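Teaching an arm to tidy a plate: our project report

Group members: Yuxi Jin, Lingyun Tan, Zhiqiang Guo
Supervisor: Lanying Kong
Submitted March 3, 2018

Why we picked this one

I'll be upfront, I wanted to do the drone project and lost the draw. But I ended up really liking this! Our job was to gather examples for a learning system (we call the model Wullau, after a typo in Zhiqiang's first commit that stuck) so that it could copy simple tabletop jobs from a person steering a simulated arm. We weren't marked on building the model itself. Yaqin Meng in the year above had already done that, and what she needed from us was lots of decent demonstrations to feed it.

The target we agreed with Lanying was 1,000 demonstrations. Spoiler: we didn't keep all of them.

The setup

Everything runs in a simulator, Cirkholm, on the two lab machines by the window. You steer the arm with a handheld controller, press a button to start recording, do the job, press it again to stop. Each recording saves the pictures, the joint angles and how open the gripper is, plus a one-line instruction typed in by whoever is driving.

The room in the simulator is pretty plain. There are two white tables with a shiny black gap between them, orangey walls and a speckled floor. For the batch I looked after, the objects were a yellow cube, a tan plate and a lumpy thing with blue veins that we all just called the rock. 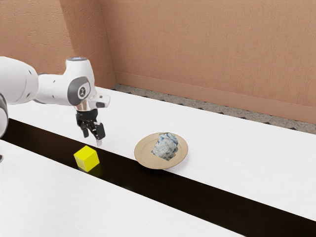
We split the work by task family. Lingyun took stacking, Zhiqiang took anything with drawers, and I got what the spreadsheet calls "plate jobs", so moving things on to a plate, off a plate or next to a plate. I did 134 of them in the first round, and I was so slow to begin with. My thumb kept drifting on the controller and the arm would wander off towards the wall while I was looking at the other screen.

The instruction lines were more of a headache than the driving. Lingyun wrote things like "put rock left of cube" and I wrote whole polite sentences, and when Yaqin looked at the first export she asked us (nicely) to keep writing differently from each other but to stop calling the same object by different names. So we made a word list and taped it to the monitor. Cube, plate, rock. No "block", no "dish".

What a good demonstration looks like

We had long arguments over this one. My view at the start was that a demonstration should be as smooth as possible, and I binned anything where I'd hesitated. Yaqin talked me out of it. If the model only ever sees perfect runs, it has no idea what to do when it's slightly off to one side, so a run where you miss a bit, back up and have another go is worth having. After that I kept my wobbly ones as long as the job got finished.

What we did throw away:

Runs where the recording started after the arm was already moving.
Runs where the instruction didn't match what the driver did (mostly me, mostly late in the day).
Runs where an object got knocked somewhere the arm couldn't reach.

We also started every run with the fingers open and the arm held up clear of the table. It sounds fussy, but in our first lot everybody began from wherever they'd last let go, and the opening second of each recording was a mess.

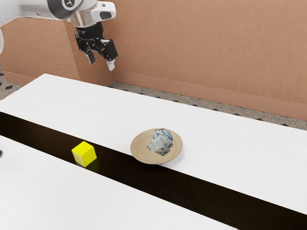
Choosing the views

Cirkholm lets you put a camera wherever you fancy, and we got a bit carried away. At one point Zhiqiang had 16 of them going and the recordings took ages to save. We cut it right down to a few wide views of the tables and one close view.

The wide views are easy to like, as you can see the arm and the objects together and judge how far apart they are. The close view took me longer to come round to. When the cube is big and right in front, the plate behind it is mostly a tan curve and you only get a bit of the rock's blue pattern showing, and I found that really hard to check by eye. I kept flicking back to a wide view to work out what I was looking at! But there's detail in it that the wide ones just don't have, and Yaqin wanted both, so both went in.

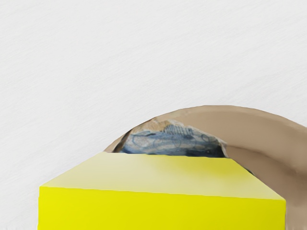 Checking each other's work

Each of us reviewed somebody else's recordings, in batches of 30. I had Zhiqiang's drawers and he had my plates. We used a little viewer called Jillance that plays all the views side by side, with the instruction underneath, and you press keep, bin or ask. "Ask" was meant to be rare. It wasn't, at least until the word list went up.

My biggest regret is leaving the reviewing until we had a big pile. I'd been letting go of the rock slightly too high for ages and could have fixed it on day one if Zhiqiang had seen my first batch straight away.

Still to do

Yaqin is training on the cleaned set now and will share her results in May. Lingyun wants to add a second room with different wall colours, and I'd like to swap the plate for something deeper. The word list, the driving notes and our review sheet are in the Tang folder on the shared drive, so please ask Lingyun if you can't get in.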